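4.2 Response time and repeat orders

The second part of the study looked at how quickly each supplier answered a customer complaint, and whether the customer ordered again. We used the service records of two mid-sized suppliers of shop and warehouse fittings, Mimard and Skovthorpe. After removing duplicate entries and complaints withdrawn by the customer, 149 cases remained. A case was counted as a repeat order if the same account placed a new order within 90 days of the complaint being closed.

Both firms record the time of the first reply, but they do not mean the same thing by it. Mimard logs the first message written by a member of staff. Skovthorpe logs the automatic receipt as well, so we went through its cases by hand and took the first personal message instead. Cases where no such message could be found were left out before the total above was reached.

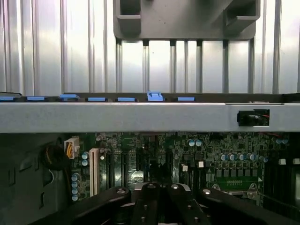 Figure 2

Customers who received a personal reply on the same working day ordered again more often than those who waited longer. The difference was clear at Mimard and weaker at Skovthorpe, where many accounts are tied to yearly contracts and would have reordered in any case. The wording of the complaint also mattered. Small parts are hard to name for someone who does not work with them every day, and a row of light-blue plastic tabs on a black rail, as in Figure 2, could be entered as clips, markers, stops or holders depending on who filled in the form. Where the part was named wrongly, the first reply was usually a question, and the customer had to write a second time before anything was sent.

We coded these cases separately. Of the full set, 63 needed at least one round of clarification. In this group a fast first reply had little effect on repeat orders, while the time until the problem was solved had a strong one. Earlier work by the Ghumman survey group treats first reply and solution as a single measure – our results suggest that they should be kept apart.

The Filton scale, which we used for the follow-up questionnaire sent out in June, is described in Section 4.3.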